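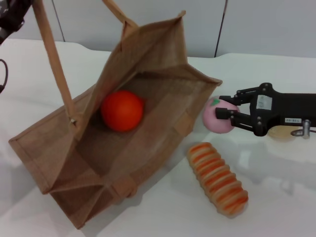
황마 가방 옆에서 장난감 복숭아를 쥔 검은 그리퍼. 가방 안에는 주황빛 도는 빨간 공, 앞쪽에는 줄무늬 빵 모형.

퍼크데일(Perkdale) 작업실 갤러리: 장바구니 작업대와 내년 장비 계획
2023년 11월 28일

작업실 갤러리에 새 페이지를 열었습니다. 이번 주제는 장바구니 작업대예요. 두 팔 로봇으로 부드러운 가방에 물건을 넣고 꺼내는 작업을 하는 자리인데, 요즘 우리 작업실에서 제일 재미있는 자리이기도 합니다. 내년에 같은 작업대를 하나 더 차리기로 하면서 견적서를 잔뜩 받아 놓았고, 비슷한 걸 준비하시는 분들이 메일로 자꾸 물어보셔서 아예 계획을 통째로 적어 둡니다. 가격표를 그대로 옮길 수는 없지만(업체마다 조건이 달라요) 어디에 돈이 들어가고 무엇을 먼저 사야 하는지는 다 썼습니다.

글은 제가 정리했고 전기와 배선 쪽은 Mārtiņš Zariņš, 소품과 작업 목록은 Svitlana Hrynyshyn이 봐 주었습니다. 예산표는 Ginette Kowalchuk이 만든 양식을 씁니다.

왜 가방인가

딱딱한 상자에 넣는 일은 어느 정도 해 봤고, 이제 모양이 변하는 용기로 넘어갈 차례라고 봤습니다. 황마 가방은 정말 좋은 연습 상대예요! 입구가 매번 다르게 벌어지고, 옆으로 누우면 바닥 주름이 접히고, 손잡이 끈은 늘 예상 못 한 데로 갑니다. 안쪽은 그늘이 져서 카메라한테도 만만치 않고요. 그런데 값은 장비 목록 전체에서 제일 쌉니다. 예산 회의 때 이 항목만큼은 아무도 질문을 안 했습니다.

가방을 살 때 볼 것은 천의 뻣뻣함입니다. 같은 제품을 한 번에 여러 장 사 두세요. 나중에 따로 주문하면 직조나 안감이 조금씩 달라져서 지난 기록과 비교하기가 애매해집니다. 우리는 처음에 한 장만 샀다가 손잡이가 닳은 뒤에 똑같은 걸 못 구해서 한참을 뒤졌어요. 새 작업대 예산에는 여분 가방 칸이 따로 있습니다.

팔은 2대로 시작합니다

한 팔로도 물건을 집어넣을 수는 있습니다. 하지만 가방 입구를 벌려 잡아 주는 손이 있으면 할 수 있는 작업이 확 늘어나요. 그래서 새 작업대도 팔 2대로 잡았습니다. 한 대를 먼저 사고 나중에 붙이는 안도 검토했는데, 받침과 안전 스위치와 제어용 컴퓨터를 두 번 손봐야 해서 결국 더 비쌌습니다.

견적은 Lunomness 쪽에서 먼저 왔고, 팔 2대에 제어기와 설치 교육이 묶여 있습니다. 답장이 빠르고 도면을 선뜻 보내 줘서 마음이 많이 기울었습니다. 다만 보증 기간에 그리퍼 장착부가 들어가는지 문구가 모호해서 다시 물어 둔 상태예요. 다른 업체와 이야기하시는 분들도 이 부분은 꼭 서면으로 받으세요. 팔 끝과 그리퍼 사이는 서로 상대 회사 책임이라고 하기 딱 좋은 곳입니다.

가반 하중은 욕심내지 않았습니다. 장난감 과일과 빵 모형을 드는데 큰 팔은 필요 없고, 팔이 커지면 테이블도 커지고 받침도 무거워집니다. 손이 닿는 거리는 반대로 넉넉하게 잡았어요. 가방이 누워 있을 때와 세워져 있을 때 접근하는 각도가 많이 달라서, 도면에서는 충분해 보이던 거리가 실제로는 빠듯할 수 있습니다. 종이 상자로 팔 길이만큼 모형을 만들어 테이블 위에서 흔들어 보시면 금방 감이 옵니다. 모양새는 우습지만 추천합니다.

그리퍼와 손가락

두 손가락 그리퍼가 우리 기본형입니다. 손가락이 셋이거나 그 이상인 손도 탐이 나요(데모 영상을 몇 번이나 돌려 봤는지 모릅니다). 그래도 새 작업대는 두 손가락으로 갑니다. 고장 났을 때 작업실 안에서 고칠 수 있는 사람이 여럿이고, 기존 작업대와 부품을 나눠 쓸 수 있으니까요.

Pluteo의 손가락 교체 세트를 후보로 올려 두었습니다. 끝이 얇은 것과 넓은 것이 한 묶음이라 가방 테두리를 잡을 때와 둥근 과일을 잡을 때 바꿔 끼우기 좋겠더라고요. 아직 써 보기 전이라 평가는 다음에 쓰겠습니다.

예산표에서 자주 빠지는 것들도 적어 둘게요. 손가락 끝 패드, 장착용 나사, 예비 케이블, 육각 렌치 한 벌. 하나하나는 푼돈인데 없으면 하루가 날아갑니다. 그리퍼 본체마다 관리 번호를 붙이고 교체 날짜를 표에 적을 자리도 처음부터 만들어 두세요.

소품 40개

새 작업대 소품 목록은 40개입니다. Svitlana가 과일, 빵, 과자, 공, 작은 포장 용기로 나눠 정리했고, 목록에 들어가는 기준은 간단합니다. 손가락 사이에 들어가고, 떨어뜨려도 멀쩡하고, 같은 것을 또 살 수 있으면 됩니다.

장난감 음식은 정말 훌륭한 재료예요. 복숭아처럼 둥글고 무광인 것, 꼬인 빵처럼 길고 홈이 많은 것, 공처럼 매끈하고 반짝이는 것을 섞으면 적은 돈으로 꽤 다양한 표면이 나옵니다. 잎사귀나 꼭지가 달린 모형은 방향을 알아보기 쉬워서 하나쯤 있으면 좋습니다. 진짜 과일은 뒤로 미뤘습니다. 매주 새로 사야 하고 크기도 제각각이라 예산을 세우기가 어려워요. 나중에 꼭 해 보고 싶긴 합니다!

소품 상자에는 사진 대신 이름표를 붙이고, 이름은 한 가지로 통일합니다. 누구는 쿠키라고 쓰고 누구는 과자라고 쓰면 기록을 합칠 때 고생합니다. 둥글고 납작한 모형 하나를 두고 빵이냐 쿠키냐로 점심시간 내내 이야기한 적도 있는데, 목록에는 그냥 쿠키로 들어갔습니다.

테이블과 벽, 그리고 빛

테이블은 흰 상판으로 또 갑니다. 물건 색이 잘 살고 청소가 편해요. 광택 있는 상판은 그리퍼가 흐릿하게 비치기도 해서 새것은 무광 시료를 먼저 받아 보기로 했습니다. 어느 쪽이 나은지는 의견이 갈리는 중입니다. Mārtiņš는 반사까지 포함해서 배워야 튼튼해진다는 쪽이고, 저는 적어도 한 대는 얌전한 상판이면 좋겠다는 쪽입니다. 한 대씩 다르게 가면 둘 다 만족이라 지금은 그렇게 적혀 있습니다.

뒤쪽은 밝은 회색 계열 패널로 막습니다. 카메라 배경이 단순해지고, 뒤로 사람이 지나가도 화면이 덜 어수선해집니다. 조명은 천장 등만 믿지 마시고 가방 안쪽까지 들어가는 빛을 따로 계산에 넣으세요. 작은 조명 두어 개 값이면 되는데 효과가 큽니다.

테이블 다리는 제일 튼튼한 것으로 고르세요. 팔이 빠르게 멈출 때 상판이 흔들리면 카메라 보정을 다시 해야 합니다. 여기서 아낀 돈은 나중에 시간으로 다 나갑니다.

카메라와 케이블

위에서 내려다보는 카메라는 필수로 넣었고, 손목 카메라는 장착 자리만 확보해 두었다가 다음 분기에 정하기로 했습니다. 누운 가방은 보는 각도에 따라 안이 훤히 보이기도 하고 하나도 안 보이기도 합니다. 카메라를 고르기 전에 휴대전화를 높이별로 들고 가방을 찍어 보세요. 돈이 안 드는 실험치고 얻는 게 많습니다.

케이블은 길이 계산을 넉넉하게 하시고, 팔이 끝까지 뻗은 자세에서 재세요. 쉬는 자세에서 재면 꼭 모자랍니다. 테이블 가장자리를 따라 내려가는 선은 클립으로 잡아 주고, 클립도 예산표에 한 줄 넣습니다. Mārtiņš가 이 줄을 빼면 결재를 안 올리겠다고 해서 굵은 글씨로 들어갔습니다.

예산은 이렇게 나눴습니다

부대 비용으로 잡은 금액은 2,000만 원입니다. 팔과 제어기를 뺀 나머지, 그러니까 테이블, 패널, 조명, 카메라, 컴퓨터 보강, 소품, 예비 부품, 운송비가 여기서 나갑니다. 처음 초안에는 운송과 설치가 통째로 빠져 있었어요. Tremblay 건물 화물 승강기에 상판이 안 들어가서 분할형으로 바꾸느라 견적도 한 번 더 받았습니다. 건물 문 폭, 승강기 크기, 콘센트 위치는 견적을 요청하기 전에 재 두시길!

가장 큰 몫은 컴퓨터와 카메라, 그다음이 테이블과 받침입니다. 소품은 다 합쳐도 표 맨 아래에 조그맣게 있습니다. 그런데 매일 손에 닿고 매일 닳는 건 소품과 손가락 패드라서 이쪽은 한 번 사고 끝내지 않고 분기마다 채우는 항목으로 따로 뺐습니다. Ginette의 양식에는 '처음 한 번'과 '계속 드는 돈' 칸이 나뉘어 있는데, 이걸 쓰고부터 연말에 당황하는 일이 줄었습니다.

사람 시간도 돈이지요. 설치 뒤 첫 운용 시간으로 100시간을 잡았습니다. 팔을 맞추고, 카메라를 보정하고, 소품을 하나씩 집어 보고, 가방을 여러 모양으로 놓아 보는 시간입니다. 새 장비가 들어오면 당장 멋진 작업부터 시키고 싶지만(저부터 그렇습니다) 이 시간을 일정에 못 박아 두어야 나중이 편합니다.

일정

주문은 결재가 나는 대로 넣고, 작업대 가동 목표는 4월입니다. 먼저 들어오는 것은 테이블과 패널, 다음이 컴퓨터와 카메라, 팔은 마지막입니다. 납기가 긴 팔을 기다리는 동안 카메라와 조명을 다 맞춰 놓을 수 있어서 이 순서가 마음에 들어요. 소품은 벌써 선반에 자리를 비워 두었습니다.

첫 작업 목록은 짧습니다. 누운 가방에 과일 넣기, 가방 안의 공 꺼내기, 한 손으로 테두리를 잡고 다른 손으로 길쭉한 빵 넣기, 손잡이를 모아 들기. 마지막 것은 꽤 어려울 거라고 다들 말하는데 그래서 더 기대됩니다. 두 팔이 손잡이 끈을 나눠 잡는 방법만 해도 벌써 칠판 한 면을 채웠어요.

자주 받는 문의

중고 팔을 사도 되느냐는 문의가 많습니다. 제어기 소프트웨어가 아직 지원되는지와 예비 부품을 구할 수 있는지, 두 가지가 확인되면 좋은 선택이라고 생각합니다. 관절 사용 시간 기록도 달라고 하세요. 기록이 없는 물건은 우리는 넘겼습니다.

빌려 쓰는 안도 있습니다. 한 철짜리 과제라면 임대가 잘 맞을 거예요. 우리는 몇 해 쓸 작업대라 구매로 갔고, 임대 견적은 비교용으로 표에 남겨 두었습니다.

예산표 양식과 소품 목록이 필요하시면 작업실 메일로 연락 주세요. 제목에 '장바구니 작업대'라고 적어 주시면 빨리 찾아서 보내 드립니다. 쓰시는 가방 중에 천이 유난히 까다로운 것이 있으면 그것도 알려 주세요. 여분 칸에 아직 자리가 있습니다.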